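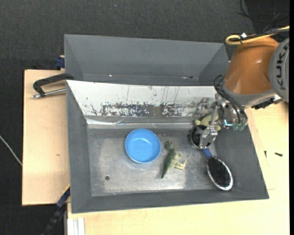 Nimengate have signed winger Ilídio Barreto from Vilari on a three-year deal, and what a pickup it is! The 22-year-old scored 11 goals last season and was on the field for 3419 minutes, more than anyone else in the squad.

Barreto will wear No. 50 and could make his debut in the home friendly against Rutano.

"I said yes within a minute," he told the club's website. "I watched them play in March and loved how brave they were on the ball."

Head coach Sowmya Shenoy had tracked him all year. "He runs at people, he tracks back, and he never hides," she said. "Our fans are going to have so much fun with him."

2020-07-19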